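Station Technician, Hand-Held Gripper Cell (fixed term, on site)

Skurkau is hiring one technician to set up and maintain a tabletop gripper cell at our Verstraete site. The cell consists of a pair of hand-held Fukedetti grippers with their cameras, one table, a tray, a phone stand and a changing set of packaged goods. Operators use it to record picking and placing tasks. The person in this post does not record. The post covers the condition of the hardware before, between and after recording sessions, and the paperwork that goes with it.

The contract runs to the end of December, full time, with the possibility of extension if the second cell is approved. The post reports to Ross Haldane, cell maintenance lead.

The cell

The two grippers are built to one pattern. Each has a ribbed dark grey body, a rounded black housing on either side, and a pair of linkage arms carrying facing fingertips. The fingertips have black backs and blue pads. The arms turn on silver pivot pins, and most of the mechanical faults we see start at those pins or at the pad bond line. The camera looks forward over the body, so the housings, the arms and both pads are always in view at the bottom of the image. Anything that shifts the camera mount by a small amount shows up there first.

Goods are mostly light film packaging: snack bags, stick packets, small wrappers. Film is hard on the pads. It carries salt and oil, it is slick when new, and a serrated seal edge will catch in a lifted pad corner and open it further. Bags are placed on the table or in the tray according to the layout sheet for the session, and the technician checks that the gripper can reach all of them without a housing touching the tray rim.

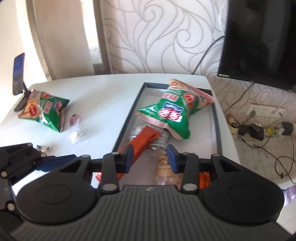 Setting up before a session

The start-of-session routine takes 70 minutes for a person new to the cell and less with practice. It is done in this order.

1. Wipe the table with a dry lint-free cloth, then a damp one. Note new scratches on the table sheet. Existing scuffs are already mapped and do not need to be entered again.

2. Place the tray against the marks on the layout sheet. The long side runs away from the operator. Press down on each corner in turn and shim any corner that rocks.

3. Inspect both grippers on the bench with a loupe. Look at the pad faces, the pad edges, the fingertip backs and the heads of all visible pins and screws. A pin standing proud of its arm takes the gripper out of use until it has been reseated and signed for.

4. Open and close each gripper by hand through full travel ten times. The two fingertips should arrive together. If one leads, do not correct it with the stop screw - go to the linkage procedure.

5. Mount the cameras, connect the leads and start Stivus. Check that each camera reports under its own gripper. Swapped feeds are the most common setup error on this cell and they cost a full session if they get through.

6. Record the reference view with the fingertips open, then with the fingertips closed, over the bare tabletop before any goods are set down. Compare both with the stored reference. If the pads sit outside the tolerance box in Stivus, loosen the mount, reseat it and repeat from step 5.

7. Set out the goods, then anything else the layout calls for, such as a phone in its stand. Stands go near the far edge with the base plate fully on the table.

8. Sign form 121 and hand the cell over to the operator.

Care between sessions

Pads are cleaned after every session. Use isopropyl alcohol on a swab, working outward from the middle of the pad, and leave the pads open until dry. Do not soak them. The texture on the pad face holds residue from food packaging, and a pad that looks clean in room light may not be under the bench lamp held at a low angle.

Black surfaces on this equipment show dust readily: the tops of the housings, the ridges on the body, the base of the phone stand. Brush the ridges along their length with the soft brush. Compressed air is not used near the pivots.
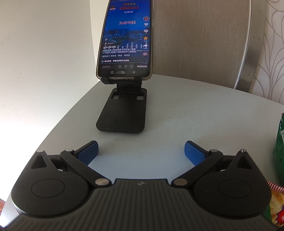 Leads are checked for strain at both ends and coiled loosely. The technician also keeps the goods in usable condition. A bag that has lost its shape or split at a seal is withdrawn and replaced with one of the same kind, and the change goes in the goods log with the session number. Substituting a similar bag of another size is not acceptable, even for one session.

Scheduled maintenance

The service interval is 3000 open-close cycles per gripper, read from the Stivus counter. At each interval the technician:

- removes both pads, cleans the backing and bonds new pads using the alignment jig
- withdraws the four linkage pins, checks them for wear with a micrometer and replaces them as a set if any one is under limit
- inspects the inside of each housing for swarf, hair and film fragments
- applies one drop of the specified oil per pivot and wipes off the excess
- rechecks fingertip timing and side play
- takes a new pair of reference views and stores them under the new service number

Pads are left in the jig overnight. A gripper that has had its pads replaced is not available the same day, so services are planned one gripper at a time and agreed with the session planner in advance. We hold three spare pad sets on site. The technician reorders when the second set is opened.

Repairs

Expect to deal with the following most often.

Uneven closing. Usually a worn pin on one side, sometimes a bent linkage arm following a drop. Arms are replaced, never straightened. Both arms on the affected side are changed together.

Lifted pad corner. If the lift is at the tip, replace the pad. If it is at the rear and has not reached the textured face, a rebond in the jig is allowed once per pad. Mark the pad record accordingly.

Camera shift. Check the mount screws first, then the mount itself for cracks at the screw holes. A cracked mount is scrapped. Do not glue it. After any work on the mount, sessions recorded since the last good reference view must be flagged in Stivus, and the technician is responsible for flagging them.

Stiff travel. Strip, clean, inspect and re-oil. If the stiffness is only present near full open, look for film debris between the arm and the housing before taking anything apart.

Loose hinge on a phone stand. Tighten the hinge until the cradle holds its angle with the phone fitted. Stands are cheap and a second failure means a new stand.

Every repair gets a written entry with the fault as found, the parts used and the check result. Entries are made the same day. "Fixed" is not an entry.

Faults we cannot resolve at the bench go back to the supplier. The technician packs the gripper, writes the fault report and swaps in the reserve unit. The reserve unit has its own reference views - these must be loaded before use.

What we need from you

Required:

Practical experience assembling or servicing small mechanisms. Cameras, printers, medical hand tools, sewing machines and watches are all relevant. Robot experience is welcome but we will not screen on it.

Confident use of a micrometer, feeler gauges and a torque screwdriver in the low range.

The habit of writing down what was done while it is being done.

Enough computer skill to start a logging program, compare two camera views and trace a missing USB device.

Eyesight, corrected if necessary, good enough for loupe work. Steady hands for pins and small screws.

Useful:

Adhesive bonding of rubber or polyurethane parts.

Simple CAD and 3D printing, for jigs and mount blanks.

Basic scripting. Stivus exports its counters as plain text files and at present the service forecast is worked out by hand in a spreadsheet. We would like that to stop.

Working conditions

Most of the work is done seated at a bench or standing at the table. There is some lifting when a cell is moved, shared between two people. Food packaging is handled daily. Bags are opened only when a split one has to be emptied for disposal, but applicants with severe food allergies should raise this with us before the practical so that suitable arrangements can be discussed.

Sessions start early. The technician is on site before the operators and is normally finished before the last session closes, with the end-of-day wipe-down and pad cleaning done by the late operator against a checklist. One late shift per service interval is needed to set pads in the jig.

Bench tools, gloves and eye protection are supplied. You may use your own screwdrivers if they are checked against our torque tester.

Selection

There is a short telephone call followed by a practical at the bench. In the practical you will be given a gripper with two faults in it, the service sheet and the normal tools. You will be asked to find the faults, correct what can be corrected with the parts provided and write the log entry. Finishing is less important to us than a clear entry. You will then carry out steps 3 to 6 of the setup routine with a member of the team reading along.

Travel to the practical is refunded on receipt. The result is given by telephone within the same week.

How to apply

Send a résumé and one page describing a mechanism you have maintained over a period of months: what wore, how you noticed, and what you changed in the schedule afterward. Photographs of the work may be attached. Generic cover letters are not read.

Applications go to Ross Haldane, Cell Maintenance, Skurkau, Verstraete site, marked "Station Technician". Questions about the linkage procedure or the practical can be sent to the same address. The service sheet for the Fukedetti gripper is available on request, and applicants are free to read it before the call.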